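Visit to the Grolmont adhesive works

The Grolmont plant opens its doors to trade visitors once a year, in September. Places are limited and have to be requested through a distributor. I went as a bookbinder with a small repair shop, in a group made up mostly of packaging buyers. My interest was in the cold-setting dispersions sold under the Bruditier name, which I have used for spine linings for years without knowing much about how they are made.

Check-in was at 8:30 a.m. at the gatehouse. Visitors sign a safety sheet, hand over lighters and receive overshoes and a visitor badge. Phones may be carried but not used past the yellow line in the mixing hall. The parking lot is on the far side of the rail spur, a longer walk than the map suggests.

The introduction was given by Helmut Sperling, who runs production. He kept it short. The site makes two families of product: water-based dispersions and starch pastes. Hot melts were moved to another site some time ago, and the building that housed them is now a warehouse. Solvent products were never made at Grolmont.

The mixing hall has four closed vessels with jacketed walls, fed from a gallery above. Water goes in first, followed by the protective colloid, which has to dissolve fully before anything else is added. Sperling said that most rejected batches can be traced to this step. If the powder is dosed too fast it forms lumps with a dry core, and the lumps pass through the coarse strainer and block the fine one. The dosing screw was slowed down after a run of such batches, which lengthened the cycle by 20 minutes. The operators had asked for the change.

Temperature is logged on the jacket and in the product. The two curves are shown on a screen beside each vessel, and the lag between them is larger than I expected. Piyumi Barua, a process engineer, explained that a thick dispersion conducts heat poorly and that the stirrer geometry matters more than stirrer speed. The anchor stirrers in the two older vessels leave a slow zone near the shaft. The newer vessels have a second, counter-rotating set of blades.

Filling is in the next building. Pails and drums are filled by weight, small containers by volume. The small-container line was standing still for a changeover when we came through, so we saw the nozzles being stripped and flushed. All parts that touch the product are soaked in warm water and brushed by hand. Dried dispersion does not redissolve, and a film left in a nozzle will come off weeks later as a flake.

The laboratory was the most useful stop for me. Ludger Wegener showed the standard tests: solids content, viscosity at a fixed temperature, pH, open time and peel. Open time is measured on a kraft strip pulled from under a roller at set intervals. The figure on the data sheet applies to that paper and to a conditioned room. On a dense, sized paper the open time is longer, and on an old, thirsty board it can be less than half. This agrees with what I see at the bench, where the same glue behaves like two different products depending on the book.

Wegener also answered a question on frozen stock. A pail that has been frozen may look normal after thawing and still have lost much of its bond strength. A simple check is to draw a thin film on glass and let it dry. A sound film is clear and even; a damaged one is grainy.
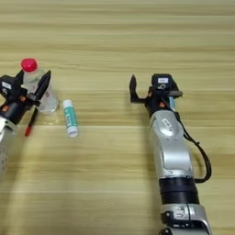
On the consumer side, Arne Stöcker described the differences between a stick and a liquid. A stick is a soap gel carrying the adhesive, and its shelf life depends largely on the cap. Water loss through a poor cap hardens the surface first, and users then press harder and tear the paper. For book repair he advised against sticks altogether, as the bond is thin and tends to fail at the fold.

Lunch was in the canteen, paid by the host. I sat with Ruairí Mac an tSaoi, a paper conservator who uses only the starch pastes. He had asked for an unpreserved grade and was told that the minimum order is a full batch of 9 tonnes.

The afternoon covered wastewater treatment and dispatch. Wash water is flocculated, pressed and sent out as cake. Pallets leave through the Ackermann depot, and from November on they travel in heated trucks.

The tour ended at 3 p.m. Sample jars can be collected at the gatehouse on the way out, against a signature.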